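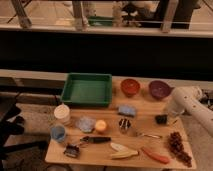
Figure 3. Plan de travail de Kassa : bac vert et deux bols à l'arrière, objets courants répartis devant le bras.

4.2 Scène encombrée

Le résultat qui nous réjouit le plus vient de la scène la plus chargée. Jurkeo y reçoit une consigne en langage libre (« mets la balle jaune dans le bol violet ») et doit choisir seul l'objet et le récipient. Le jeu d'entraînement compte 3 311 démonstrations, dont 2 961 conservées après le filtrage décrit par Ortuño dans la note technique de Hamitz.
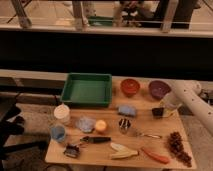 4.3 Robustesse aux objets voisins

Les petits objets sombres ou métalliques sont de loin les plus difficiles : leurs reflets changent avec l'éclairage, et la cuillère reste redoutable. Nous avons donc répété chaque consigne cinq fois, avec trois formulations différentes.

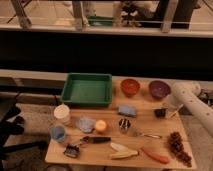 Le modèle de référence, Enholm, confond souvent les cibles proches les unes des autres. Jurkeo s'en sort nettement mieux – et sans aucune étape de segmentation explicite ! L'écart se creuse encore quand la consigne désigne l'objet par sa position (« à droite de l'éponge »).

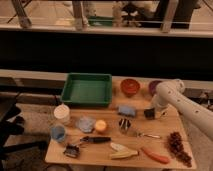 Reste le cas des formes allongées, comme la carotte, pour lesquelles l'orientation de la pince est parfois mal estimée. L'annexe B détaille ces échecs, consigne par consigne.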